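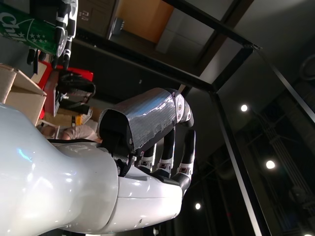 Title slide: the two hands of the platform, one holding a green container.

Speaker notes: Scheduling Perception and Planning for Two-Handed Manipulation
Orkuvitz Software Group, February program review

Slide 1. Opening
Welcome the audience and state the scope. The talk covers the software between the camera drivers and the joint controllers. Mechanical design and grasp learning are handled in separate presentations, and questions on those subjects should be held for the afternoon session.
Leave the title slide up during the introduction. Point to the hand with silver tape across its back. The software has to treat that surface as part of the robot, and slide 4 returns to the matter.

Slide 2. Components
Three names appear throughout the deck. Altia is the motion planner. Stavska is the perception service, which publishes object poses and a filtered point cloud. Usmani is the logging and replay tool, and every result in this talk was produced from Usmani logs.
The joint controllers run on their own clock and never wait for either service. If a new trajectory has not arrived, the controller finishes the current segment and holds position. Please say this slowly. At the last review several questions assumed that a late plan could stop a controller in the middle of a motion.

Slide 3. Timing
The planning cycle for both arms together has a median of 43 milliseconds. The perception cycle is slower and less regular, and it is the main source of stale data. In the previous release Altia planned against whatever point cloud it had last received, with no check on its age.
The current release attaches a capture time to each cloud and carries it through to the trajectory message. Altia rejects a cloud older than its configured limit and requests a new one. The limit is set per task – a slow placement can accept older data than a handover between hands.
If asked why the limit is not computed automatically: the group tested an adaptive limit and found the resulting behavior difficult to reproduce in replay. The setting remains manual until the replay issue is closed.

Slide 4. Self-filtering
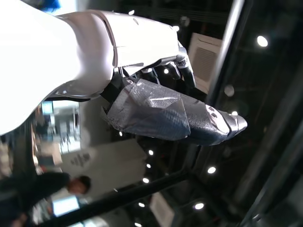 Self-filtering removes the robot's own surfaces from the point cloud before the planner sees them. Stavska does so by rendering the robot model at the measured joint positions and deleting every depth point that falls within a margin of the rendered surface. The method works well on the smooth white shell of the forearm, where the model and the hardware agree closely. It is weaker on the long gray digit, where the wrapping is creased and has a flap near its base that the supplied model does not contain. Points on such a flap can survive the filter, and Altia then reports an obstacle attached to its own hand. The wrapping also reflects streaks of light, so the depth values there should be treated as less reliable than those on the shell.
Explain the correction. Each hand now has an overlay file, kept apart from the supplied model, which lists additional volumes by link. The overlay is read by both Stavska and Altia, so the filter and the collision check use the same shape. Under the earlier arrangement each service held its own copy, and the two copies drifted apart over several releases.
State the cost plainly. A larger hand volume closes off some narrow grasps that are physically possible. The group accepts the loss for now.

Slide 5. Replay results
The replay set contains 1690 logged planning requests. Each was run against the old and new filter configurations with the same random seed. Show the table and allow time to read it. The column to discuss is the third, false self-obstacles, where the new configuration is lower for every task group. Planning time rose slightly in the handover group, and the cause is the larger collision volume.
Replay repeats the sensor data exactly as logged. It cannot show how the arm would have moved had a different plan been executed, and the results should be presented as planning results only.

Slide 6. Open items
Overlay files are still written by hand and reviewed by a second engineer. A tool that proposes volumes from a short scan is in design.
Clock synchronization between the camera host and the planner host is checked at startup only. Drift during long sessions will be measured next, with a warning in Usmani when it exceeds 5 milliseconds.
The replay set contains few handovers. Teams with suitable logs are asked to submit them in the standard Usmani format, with the overlay version recorded in the header.

Slide 7. Questions
Allow some 7 minutes. Keep the table from slide 5 available as a backup. Requests for access to the overlay files should go to the group mailbox.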